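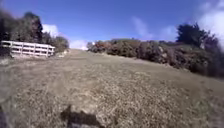
The robot's own view of the hill at Clurmont, where it learned most of what it knows about grass.

Going for a walk is easy to describe and hard to program. You follow the path until there isn't one, and then you follow the place where the path would be if anybody had cared enough. People do this while eating a sandwich. For the machine I went to see at Ferbridge in November, it has taken three years, a great deal of electricity and the patience of a small lab that used to think it was going to work on warehouses.

The project is called Skika. The method behind it carries the name Chae, which looks like an acronym and which two members of the team expanded for me in two different ways. Its premise is that a robot outdoors should stop worrying about what things are and start worrying about what will happen if it drives at them. Most navigation systems build a map, label everything on it and plan a route through the labels. Chae skips the labels. It takes the picture from the robot's camera, considers a handful of possible moves and predicts, for each one, how bumpy the next few seconds will be and whether they will end in a sudden stop.

It learned this by being driven around and keeping a diary. A person with a joystick steered it over 14 different routes, many of them bad ideas, while the motion sensors noted every jolt. No human sat down afterward to mark which pixels were mud. The ground did the marking, and the ground works for free.
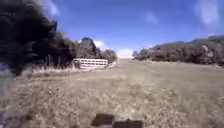

Tall grass is the reason I made the trip. Tall grass has humiliated outdoor robots for decades, mainly because a laser scanner sees a stalk and a concrete bollard as two versions of the same bad news. A conventional robot placed at the bottom of this field would study the rough stuff in front of it, conclude that it was walled in on all sides and wait politely for rescue. Chae has been through enough grass to expect a swish. It has also learned to distrust anything pale, flat and level, so the white fence in the middle distance gets a wide berth, though the system has no notion of a fence and would be equally wary of a well-placed picnic table.

The numbers are good, with the usual warning that they are the lab's own. Over 617 trial runs, the team compared Chae with a standard map-and-label planner on the same robot. The standard planner gave up or needed a hand on nearly 100 of them. Chae needed help on 14, and most of those involved the same ditch.

I asked about the ditch. There was a pause of the kind you get when you ask a family about an uncle. The trouble is that a ditch, viewed from knee height, is mostly the absence of something, and a system that learns from the look of the ground has little to go on when the ground declines to appear. The joystick sessions didn't help, as the people driving had the good sense to avoid it.

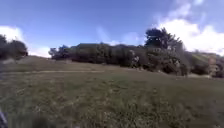
There is a second weakness, and it is the more interesting one. Chae looks only a few seconds ahead, so it is very good at the next ten feet and rather vague about the afternoon. Asked to reach a point on the far side of a hill, it will pick its way along with great delicacy and then, on some days, pick its way back. The fix for now is a crude one: a compass heading that tugs at the robot's sleeve whenever it wanders. The team calls this the nag. In the paper it has a longer name and an equation.

What impressed me was how little data it took. The training set comes to 1,377 minutes of driving, which is less than a day, and about what a teenager with a learner's permit might log before being allowed near a highway. The lab tried doubling the easy miles and got almost nothing for it. Adding a single hour of deliberately terrible driving helped a good deal more, and there was apparently some competition to be the one who supplied it.

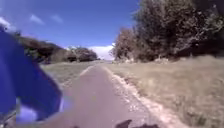
By the Ferbridge Science Desk
December 29, 2021

Pavement, you would think, is where a robot like this gets to relax. It does, up to a point. On asphalt the predictions are nearly all the same, smooth and smooth and smooth, and the machine has so little to choose between that it used to drift toward the gravel edge as if it missed the company. A small penalty for needless steering has cured most of that.

The next version will be given a memory, so that it can recall having already tried a slope and thought better of it. The team also plans to take it out in rain, which changes the look of the ground without always changing how it drives. As for the ditch, the joystick has been handed around again, and this time the drivers have orders to aim for it.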